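Visit report: Tierney play kitchens, Kirkthorpe showroom
Trade open day, December 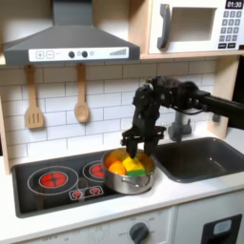 What is the worktop height on the standard unit?
The Pumcombe stands 400 mm to the worktop, and an optional plinth raises it by 80 mm.

Fergal Ó Dubhghaill took the morning group round. Most of our time went on the fittings. The white strip along the front of the range hood has plus and minus buttons at one end, two round black knobs towards the middle and a row of ascending bars at the other. The microwave display reads 01:30. According to Fergal, this is the same on every unit.

The slotted spatula and the spoon are both wood and hang against the white tiled backsplash. Tierney sells the pair separately to nurseries needing replacements. The saucepan is metal. Jarlath Daly asked about plastic pans and was referred to the Wasanau range, which has a smaller hood and no shelf.

Assembly uses 13 fixings and one hex key. Spare side panels are £59 each, excluding delivery. The price list for next year was not ready, and we have asked for a copy by post.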